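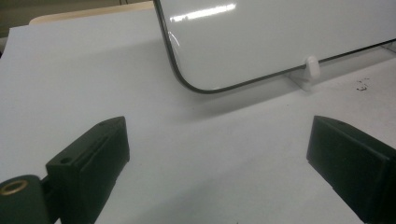 Does a whiteboard ever get full, like a notebook does? A reader in Gridcombe sent me that one back in August, and I have been thinking about it ever since. What a great question!

The quick answer is no. You can write on a whiteboard, wipe it, and write on it again, maybe 1000 times or more. Paper can't do that. Let me tell you why.

**It's all about the shine**

Paper looks smooth, but it is full of teeny tiny gaps, and ink sinks right down into them. A whiteboard has a hard, glossy top. Look for a bright streak on one when the ceiling light is on — a shiny surface bounces light like that. Ink has nowhere to sink in, so it just sits there and dries.

**The marker helps too**

Dry-erase ink has color in it, plus something slippery (a bit like oil). The slippery stuff keeps the color from grabbing on tight. Rub it with a cloth and off it comes, in little dark crumbs! Check the table under your board sometime. I find crumbs under mine all the time, and then they get on my sleeves.

**Uh-oh, wrong marker**

I once drew a whole map of Caldeira, my made-up island, in permanent marker. Oops. That ink is sticky, with no slippery stuff. Here's the trick I used:

1. Scribble over the old line with a dry-erase marker.
2. Wait a few seconds, then wipe.

The new ink loosens the old ink, and they come off together. It took me 2 tries to get rid of the mountains (I pressed really hard on those).

Try it on a tiny corner first, and ask a grown-up if the board isn't yours.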